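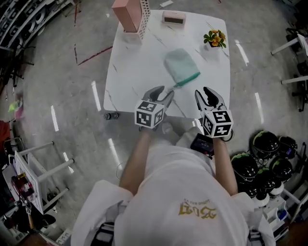

Ticket 21-111
Product: Plaltico Sync, desktop client
Status: Reopened by customer
Opened: November 14, 2024

Customer:
The client says "All files up to date" and has a green check mark next to it. It isn't up to date. The shared folder on my desktop machine has 111 files in it. The same folder on the laptop has 65. Both machines show the green check mark, both are signed in to the same account, and both have been left running overnight. The missing 46 files are all in a subfolder called Skoryk.

I have already restarted both machines, so please don't ask for that first.

Support:
Thank you for contacting Plaltico. Missing files are most often caused by a slow connection. Please run a speed test on both machines and restart your router.

Customer:
Laptop gets 100 Mbps down, desktop gets the same. Restarted the router anyway. No change.

I don't see how a slow connection explains a green check mark. If it were slow I would expect it to say it was still working.

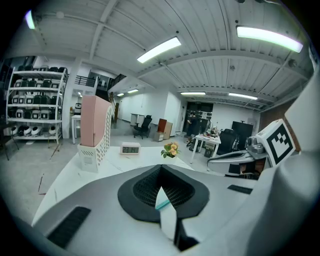

I also made a new text file in the top folder on the desktop and it showed up on the laptop in a few seconds. Then I made one inside Skoryk and it never arrived. So the connection is fine and the problem is that one folder.

Support:
Please sign out, remove the client, and install the latest version. This resolves the issue for the majority of customers.

Customer:
Done on the laptop only - I'm not removing it from the one machine that still has everything. It downloaded the same 65 files and put up the same check mark.

I went through the settings myself. Under Selective Folders on the laptop, Skoryk isn't listed at all, checked or unchecked. The log has this line every time it starts:

skip path=/Skoryk reason=legacy_rule

I never set a rule. We moved over from Jidance in September using your import tool, and Skoryk was on the exclude list there. Is it possible the import brought the list along and doesn't show it?

Support:
Our engineers have confirmed that imported exclude rules may not appear in settings. Please close the client, delete the file named rules.old, and reopen it. We are marking this ticket as solved.
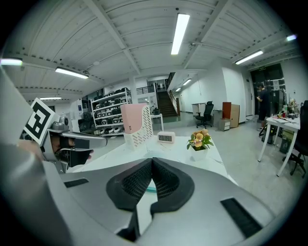 Attachment 3: hand-held gripper at the edge of the table

Customer:
Deleting rules.old worked. The laptop now has all 111 files, plus the test file.

Reopening it anyway. The check mark was wrong for two months and I only caught it by comparing folders by hand. Plurnel, our other office, used the same import tool, and I have no reason to trust their check marks either. Two questions, and I'd like an answer from someone who has read the log:

1. Does rules.old come back after an update?
2. Will the client ever report skipped folders?

Leave this open until I hear back on both.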